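Moisture Loss and Staling in Red Bean Buns, Plain Pound Cake and Milk Bread Sold by Small Bakeries

Student project report, Food and Hospitality Studies, second year

Background

The project started with a complaint. A bakery called Oltari, two streets from the college, sells a pound cake by the slice, and several people in our class had said that the slices bought after lunch were dry. The owner thought the cake was fine and that the trouble was the display counter. We wanted to find out how fast a cut slice loses weight at room temperature, whether wrapping it makes a difference that a customer would notice, and whether bread and filled buns behave the same way.

We picked three products. The pound cake came from Oltari. The milk bread and the red bean buns came from Higuchi, which bakes both every morning and agreed to sell us the pieces from one batch each time. All three were bought before 9 a.m. on each test day and carried to the college in closed paper bags.

Method

Each product was cut with the same bread knife. The cake and the milk bread were cut into slices of the same thickness using a slotted guide. The buns were left whole, as they are sold that way. Every piece was weighed on a kitchen scale reading to a tenth of a gram, then placed on a plate on the bench by the window wall, with the blinds closed.

Half of the pieces were left open and half were wrapped in ordinary plastic film. Weighing was repeated every hour until 4 p.m. The weights were typed straight into a shared spreadsheet, which worked out the percentage lost. Room temperature and humidity were read from a cheap meter at each weighing.

In total the spreadsheet holds 1,157 weighings taken across the term. A small number were thrown out. Most of these were from one afternoon in February when the scale had been moved to another bench and had not been set back to zero.
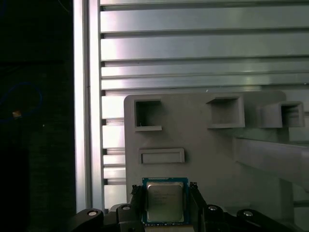
Nadja Fankhauser asked at the midterm review whether weight alone could stand in for staling. Bread kept in a sealed bag still goes firm, she pointed out, even though hardly any water leaves it, so a slice could weigh the same in the evening as in the morning and be worse to eat.

We agreed and added a second part. From the midterm on, a tasting panel of 20 students tried each product at 10 a.m. and again at 3 p.m. They were given a score sheet with a line for softness, a line for dryness in the mouth, and a line for whether they would buy the product again. The pieces were labeled only with shapes drawn on the plates, so that the panel did not know which had been wrapped. Water was provided between pieces. Anyone with a wheat, egg, milk or bean allergy was left off the panel.

Results: weight

The open pound cake slices lost weight quickest in the first two hours and then slowed down. The open milk bread lost more than the cake at every weighing, and the curve was steeper on days when the heating was on. The buns lost the least of the open products. We think this is because the crust was whole and the filling sat well inside it, but we did not cut any buns to test that.

Wrapped pieces of all types lost very little. On some hours the change was smaller than the scale could show. Condensation formed inside the film on a few of the milk bread slices, mostly when the loaf had still been a little warm when cut. We wiped nothing off and weighed the slice with the film on, so that water counted as part of the piece.

Humidity mattered more than we had planned for. On the rainy days in March the open cake did much better, and if we had only tested that month we would have told Oltari that the slices were fine.

Results: taste

The panel could tell open cake from wrapped cake at 3 p.m. Open slices were marked down for dryness by nearly everyone, with comments about the cut face more than the middle. Several tasters ate around the edges and left them.

Milk bread gave a different picture. The wrapped slices scored well for dryness but were still marked as less soft than they had been in the morning. This fits the point raised at the review. The starch in bread firms up as it stands, with or without water loss, and wrapping does not stop it.

The red bean buns got almost the same scores morning and afternoon. Two people preferred the afternoon bun and wrote that the filling tasted sweeter. We did not test sweetness and cannot say more about it.

Toasting was not part of the plan, but on the last test day we toasted the leftover 3 p.m. milk bread and passed it around. It all got eaten. No scores were taken.

What we told the bakeries

Oltari received a one-page summary. Our main suggestion was to keep the pound cake whole under a cover and cut each slice when it is ordered. If that takes too long at the lunch rush, the cut slices should at least be wrapped or stood with the cut faces touching. The owner has since tried cutting to order on the quieter afternoons and says the line has not grown.

Higuchi did not need much advice. The shop already bags the milk bread once it has cooled and usually sells out by early afternoon. We suggested a small card telling customers to freeze what they will not eat the same day, as keeping bread in the refrigerator makes it firm up faster. 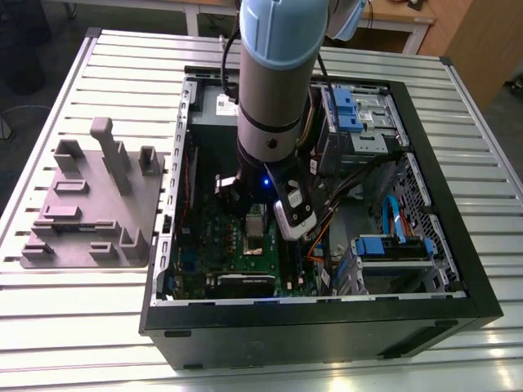
Problems and limits

The batches were not identical. Higuchi changed its flour supplier partway through the term, to a mill called Nindden, and the milk bread after that was slightly taller and had a more open crumb. We marked the change in the spreadsheet and looked at the two periods separately. The general shape of the curves was the same, but the later slices dried a little faster.

The panel was made up of students who knew what the project was about. They did not know which plate was which, but a dry slice of cake looks dry, and some may have scored with their eyes. A better design would have used dim lighting or asked people to taste without looking.

Our tests stopped at 4 p.m. because the room was needed. A customer who takes cake home and eats it after dinner is outside our data. We also tested one brand of film and no paper wraps, boxes or glass covers, although a glass dome is what most bakeries would choose for the counter.

The scale was adequate for the open pieces but too coarse for the wrapped ones. A group repeating this should borrow a finer one from the chemistry department early in the term, before the exam classes book them all.

Costs

Ingredients were not needed, so nearly all of the money went on buying cake and bread. Higuchi gave us a discount on the buns. The film, plates and score sheets came from the department. The humidity meter was bought by one of the group and has gone home with its owner.

Further work

The next group could look at recipe changes. A pound cake with some of the butter replaced by oil is said to stay soft longer, and Oltari is willing to bake a test loaf. It would also be useful to repeat the milk bread tests with a loaf made using a cooked flour paste, which many recipes claim slows firming.

A cafe in Trurivham has asked for the same test to be done on its scones. Scones were left out this time as they are sold in such different sizes, and a fair comparison would need the cafe to weigh the dough before baking. The spreadsheet and the blank score sheets have been left in the department folder for whoever takes it on.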